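Chapter 4
When the Work Changes Hands

Key terms: task, job, handover, exception, deskilling, job redesign

Most people who work beside a robot did not choose it. It was bought by someone in another office, and one morning it was there. This chapter looks at what happens next to the people whose work it takes over in part.

We begin with the difference between a task and a job. A task is a piece of work with a start and an end, such as opening a door or putting a bottle on a shelf. A job is a bundle of tasks held by one person, along with the talk, waiting and small decisions that join them up. Machines are bought to do tasks. It is jobs that change as a result.

Our main case is Benavides, a catering firm with 60 staff and a shared kitchen on its main site. In August the firm brought in a two-armed robot, supplied by Nurutero, to help with the refrigerators. Kitchen assistants had been opening, checking and restocking them between other duties. A work study carried out before the change logged 1667 door openings in 21 working days. Few took long, but each one broke into something else.

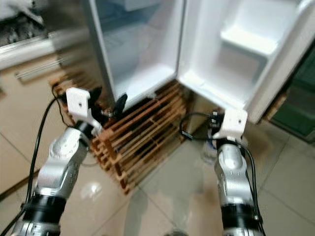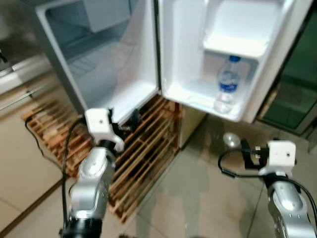
Figure 4.1 Two-armed robot at a refrigerator raised on wooden slats.

4.1 What the assistants lost and gained

The assistants at Benavides were asked about the robot twice, before it started and again after 2 months. In the first round they talked mainly about their hours. By the second, hours had hardly changed and the talk had moved to other things. Several missed the short walk to the refrigerator, which had been a chance to stretch and speak to someone. Others were glad to finish one piece of work before starting the next.

New tasks had also appeared. Someone had to keep the floor clear, watch for items the robot could not handle, and decide when to step in. None of this was in the written job description, and at first none of it was paid any differently. Managers called it "keeping an eye on things". The assistants thought of it as extra work.

We call these situations exceptions. Section 4.2 sets out how to record them, and Section 4.3 compares Benavides with Flodmont, a laundry where staff helped to plan the change from the start.

Before you read on

Choose a job you know well and write down its tasks for a single shift. Mark the ones you would be happy to hand over. Keep the list, as you will need it for the exercise at the end of the chapter.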